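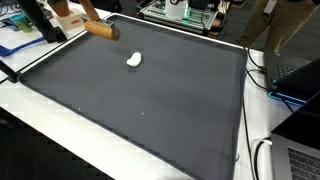
My church in Rekville has been arguing about Communion bread for most of a year, and I want to say where I have ended up. I don't speak for the elders. I have been a member of the congregation long enough to have an opinion, and I was asked to write it down.

The facts are simple. Until two years ago we used one loaf. Auður Hafþórsson baked it on the night before, a plain round loaf made with flour, water, oil and a little honey. The pastor broke it at the table and people came forward and tore off a piece. Then we went over to sealed cups with a wafer under the lid, as a great many churches did, and we have not gone back. There are 187 people on the roll and on a good morning we see most of them. The cups come in cartons of 600. They are quick to hand out and they keep for months.

I think we should go back to the loaf. I also think most of the arguments made for it, including some of my own, have been poor ones, so I will start there.

The first poor argument is that the loaf is what Jesus used. We don't know what His bread looked like. If the Last Supper was a Passover meal, as Matthew, Mark and Luke present it, then the bread was unleavened, and Auður's loaf, which rises a little on its own account, is further from it than the wafer is. John's Gospel seems to put the supper before the Passover, and the Eastern churches have used leavened bread for many centuries. Christians divided over this question in the eleventh century and said hard things about each other. I don't want to repeat that in our fellowship hall. If exactness were the test, we would have to give up our chairs too, because they were most likely reclining on the floor.

The second poor argument is that the wafer tastes bad. It does taste bad. But Israel complained about the manna, and I would not want to be found in that line.

The third is that people who prefer the cups are afraid, and that fear is a lack of faith. I heard this said out loud at the spring meeting and I was ashamed of it. Zhiqiang Cao answered it better than I could. His wife was in treatment for most of that first year, and he told us that the sealed cup was the only way she could receive at all. He said the church had been kind to her and he would like it to go on being kind. Paul tells the strong to bear with the weak, and he doesn't add that the strong may make remarks while they do it.

So what is left? For me it is a sentence in First Corinthians. "Because there is one bread, we who are many are one body, for we all partake of the one bread." Paul is writing to a church that had split into parties. Some of them came early to the supper and ate well, and others came late from work and went hungry. He tells them that what they are eating is not the Lord's supper, whatever they may call it. And when he wants to show them what they are, he points to the bread. They all ate from the same one.

I don't think a sealed cup makes the sacrament void. God is not stopped by a foil lid. Prisoners have taken Communion with a crust kept back from dinner, and soldiers with crackers. But a sign ought to say what it means as clearly as we can manage, and 87 separate packages opened at 87 slightly different moments say something else. They say that each of us has come for a private portion. I sit there picking at the tab with my thumbnail and I am thinking about the tab.

The breaking matters too. All four accounts of the supper say that He took bread, gave thanks, and broke it. Luke says that the two disciples from Emmaus knew Him in the breaking of the bread, after a whole afternoon of walking beside Him and hearing Him explain the Scriptures. The early Christians used "the breaking of bread" as the name for the thing. With the cups, nothing is broken. Our pastor now reads the words and holds up a wafer that came already round and finished from the factory, and he snaps it, and you can't hear it past the second row.

Then there is the baking. When Auður made the loaf, someone in the church had worked for the table. She prayed while she kneaded. She once told the women's class that she went through the roll by families, and that on the weeks when she was tired she only got as far as the letter H. I have thought about that many times. I was on the wrong side of H, and it never troubled me, as the loaf was for all of us anyway.

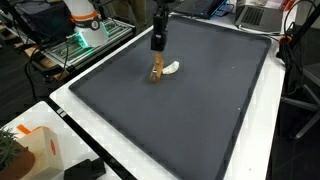

*A dark tray on a white tabletop.*

Some practical matters have to be faced, and I would like them faced before the vote and not after it.

Crumbs. A torn loaf leaves them, and we have members raised in churches where that is a serious thing. I think we can lay a cloth under the plate, gather what falls, and give it to the birds outside or to the ground. Other churches consume what is left. I would accept either.

Hands. The pastor or an elder can wash, break the loaf into pieces at the table, and serve them with tongs. I like tearing it off myself, but I would give that up gladly. The loaf would still be one loaf and it would still be broken where we can see it.

Flour. We have at least two members who can't eat wheat. When my brother's church in Skerura went back to bread, they tried baking the whole loaf without wheat so that everyone could eat the same thing. He says it fell apart in the pastor's hands the first month and held together the second. I would rather eat a crumbly loaf with those two than a good one without them. If our bakers can't make it work, a separate plate is the next best thing.

Health. Keep a basket of the sealed cups at the end of the table for anyone who wants one, with no questions and no looks. We already own a great many of them. I know what this does to my argument about one bread. A person taking a cup from the basket is not eating from the loaf. But she is standing at the same table, in the same line, and she has been made room for, and I think Paul would know what to call that.

Work. Auður is not as young as she was and she has said plainly that she can't do it every time. We take Communion 10 times a year, skipping two of the summer months when so many are away. If five households each took a turn twice, it would ask very little of anyone. I would be glad to be one of them. I have never made bread that anyone praised. My first attempt, this August, was roughly the weight of a hymnal.

I have one more thing to say to those on my own side. If the vote in October goes against us, we should come forward, take the cup, peel back the lid, and be thankful. A church that fell out over the sign of its unity would have lost a good deal more than a loaf. The Corinthians had the right bread, as far as we can tell, and it did them no good while they were humiliating their poor.

And to those on the other side, I would ask for one month. Let us bake a loaf and break it, with the basket of cups beside it, and see how it is. Auður has offered to teach anyone who wants to learn, at her house, the week before. She says to bring an apron and a bowl.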